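3. Working rules for the test bench

Our group wrote its own rules for the Vandongate bench before we ran any trials in May. The lab already had a general safety sheet from Ivum, but it said little about small grippers handling household props.

The first rule covers speed. Near a prop, the arm moves at no more than 100 mm per second. The second covers grip: objects are held between both fingers, and the force limit is set before the arm is enabled.

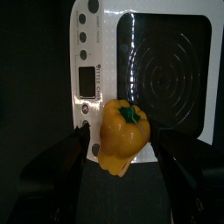 A run only counts if the log was started first and the operator stayed within reach of the stop button. We threw out any run that broke either condition — even when the task itself went fine. Out of 387 runs, we kept 301.

We also kept 2 people at the bench at all times, one to operate and one to write notes. The Söderlund checklist was read aloud at the start of each session.

3.1 Changes we made

The checklist did not ask for a look at the finger pads. We added that line after the first week and put the new version in the Vemach project folder.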